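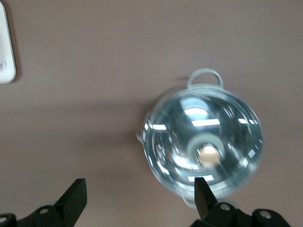
Shoppers at the Abu Hammour store kept asking for a clear bowl they could pick up with wet hands, according to comments Cilalum collected over the spring. One wrote that every see-through bowl in the house had been dropped at least once, and that a rim with something to hold on to would be worth paying for.

Cilalum Adds Clear Handled Bowls to Its Table Range

November 13, 2022

Cilalum, the housewares seller, today announced a new group of clear serving bowls with handles at the rim. The bowls go on sale this week at the company's Abu Hammour store and through its retail partner, Clidoseo.

The group is called Ekham. It has 12 pieces, all of them transparent, in shallow and deep shapes. Each bowl has loop handles placed around the rim so that it can be lifted from more than one side when it is passed across a table.

Work on the range started in April, after the company read through its customer comment cards. Of 80 cards that mentioned serving bowls, 29 asked for handles. Others asked for bowls that show what is inside without being lifted down from a shelf. Several customers said they use the same bowl for fruit during the week and for salad or dessert when guests come.

"People told us they wanted a plain bowl that is easy to carry," the company said in a statement. "We left the pattern off and put the work into the rim and the base."

Early versions had longer handles. These took up too much room in a cupboard and were shortened before the final order was placed. The base ring was also made wider after store staff said the first bowls rocked on an uneven counter.

The bowls can be bought one at a time. Cilalum will also sell a boxed set of one deep and two shallow bowls through the end of the year. Replacement bowls for the boxed set will be kept in stock, and customers do not need the original box to order them.

Clidoseo will carry the shallow bowls first. The deep ones will follow when its next delivery comes in.

Cilalum advises washing the bowls before first use and drying them with a soft cloth. They should not be used on a stove or in an oven.

About Cilalum

Cilalum sells tableware, storage and kitchen goods from its store in Abu Hammour and through partner shops. Press questions and requests for samples can be left at the store's service desk.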